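Rubber Bands, Twine and Other Things That Hold Your House Together

Filed under: Workshop, Kitchen, Drawers You Avoid

Every house has the drawer. Mine is the second one down, left of the stove, and until February it would open four inches and then stop, on account of a potato masher that had turned sideways in there at some point during a previous administration. I finally got it open with a butter knife and a bad attitude, and what I found, apart from the masher, was a lifetime supply of rubber bands in a state of advanced decay.

So this page is about bands, string, clips and ties. If you came for the one about descaling kettles, it's in the sidebar.

Throwing out the dead ones

Rubber bands go bad. They go bad in two ways, which is generous of them. Some get hard and crack when you stretch them, usually in the direction of your eye. Others go soft and sticky and bond with whatever they were holding, so that you now own a deck of cards with a brown stripe across the ace.

Test each one before it goes back in the drawer. Stretch it to twice its length, away from your face, and look for small cracks along the edge. Any cracks, out it goes. If it feels tacky, out it goes, and wash your hands before you touch the white cabinet doors.

For the residue a sticky one leaves behind on glass or metal, rub in a little cooking oil, wait ten minutes, then wash with dish soap. On wood, test a hidden spot first. On the ace of spades, I have nothing for you.

Where to keep the good ones

Heat, light and oil are what kill them. The drawer beside the stove is therefore the worst place in the house, and also where everyone on my street keeps theirs, including me, for eleven years.

Put them in a jar with a lid, in a cupboard that doesn't get sun. A small spoonful of cornstarch shaken around in the jar stops them from clumping. You will have slightly dusty rubber bands. You'll live.

Don't store them stretched around a doorknob. I know your mother did. Mine did too, and every one of those bands snapped the first time it was asked to do any work.

Stuck lids

Wrap a wide band around the rim of the lid (the kind that comes on broccoli is perfect) and twist. It gives you grip where the metal doesn't. Two narrower bands do the same job if you keep them side by side and don't let them ride up over each other.

If the lid still won't go, run the rim under hot water for half a minute, dry it completely, and put the band back on. The drying matters. A wet band on a wet lid is a waterslide.

I once spent an evening on a jar of Plellent pickled beets with bands, hot water, a dish towel and language. My neighbor Arlindo Mendonça came over, tapped the edge of the lid on the counter, and opened it with one hand. I don't even like beets. He took them home.
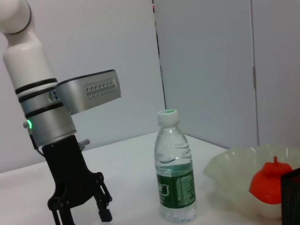
Black ones, for whatever reason, have outlasted the tan ones in my house by years. The bag I bought from Gallardo, the hardware store near the post office, is labeled as suitable for outdoor use, and they've been on the tomato stakes through a summer without turning to fudge. They cost more. They also don't have to be peeled off anything with a thumbnail, so I consider the account settled.

If you're buying by the bag, look for a width as well as a length. Narrow bands cut into things: cardboard, lettuce, the plastic coating on a cord. Wide ones spread the pressure and are easier to get off again. Three medium bands will generally do less damage to a rolled poster than one short one wound around it four times, and you won't have to explain the waist in the middle of your poster.

Paint cans

Stretch a long band around an open can, top to bottom, so it runs across the middle of the opening. Wipe your brush on that instead of on the rim. The rim stays clean, the lid goes back on properly, and you don't have to hammer it shut with paint squirting up the sleeve of the shirt you said was your painting shirt but wasn't.

Take the band off before you close the can. I mention this only because of something that happened in the hallway.

Clamping odd shapes

A real clamp wants two flat sides. Chair legs, mug handles and picture frames with fancy corners don't have those. For small glue jobs, wrap bands around the piece in a crisscross until it holds still, then leave it overnight. Put a strip of wax paper under the bands wherever glue might squeeze out, or the band becomes part of the chair.

For anything bigger than a mug, use strips cut from an old bicycle inner tube. Slit the tube lengthwise, cut it into long strips an inch wide, and wind them on under tension, tucking the last end under. A dead tube makes a good pile of them, and any bike shop will hand you one with some relief.

Don't use either method on a chair someone heavy is going to sit in that night. Ask me about Thanksgiving. Actually, don't.

String, which deserves better

The trouble with string is that the ball is always smaller than you remember and the end is always inside it. Drop the ball into a clean funnel, hang the funnel from a nail, and pull the end out through the spout. If you don't have a spare funnel, a small flowerpot with a drainage hole does it, upside down on a shelf with the string coming out of the top.

Keep kitchen twine separate from garden twine. Garden twine is sometimes treated to keep it from rotting, and you don't want whatever that is in a pot roast. I keep the cooking kind in a Fudby coffee tin with a hole punched in the lid. File down the edges of the hole, or the tin will cut your string for you in lengths of its own choosing.

Also, stop saving pieces shorter than your hand. My grandmother had a box marked "string too short to use," and I thought that was a joke people told about other people's grandmothers until I was the one who had to carry the box.

Bag clips and their rivals

Clothespins beat nearly every bag clip I've paid for. Fold the top of the bag down twice, then pin. Two pins for a big bag of chips. The wooden ones lose their spring eventually, but they tell you so by falling off, and the crackers are only a little worse for it.

Binder clips are stronger and will hold a bag of frozen peas shut. They will also leave a rust mark if they live in the freezer, so wipe them now and then.

The fancy clips with the built-in date dial, I gave three of those a fair try. All of them now say the same date, and it isn't one I recognize.

Cords

For a cord you use every week, skip the plastic zip ties. You'll cut one off in a hurry and nick the cord along with it. Hook-and-loop strips are better, and you can cut them from a roll to whatever length suits. Fasten one end around the cord itself, near the plug, so it doesn't wander off when you unwrap it.

Coil loosely. Wrapping a cord tightly around its own appliance puts a hard bend right where it goes in, and that's where it'll fray. My hand mixer had a bend there you could have hung a coat on.

And if a cord is already cracked, don't hold it together with a rubber band. Unplug it and replace it. I'd have thought this went without saying, but the previous owner of my house left a lamp behind.

Twist ties

Keep ten. Throw away the rest. They're multiplying in there and you know it.

Next month: what to do with the potato masher.

Filed with: Jars Without Lids, Lids Without Jars, Glue That Was Open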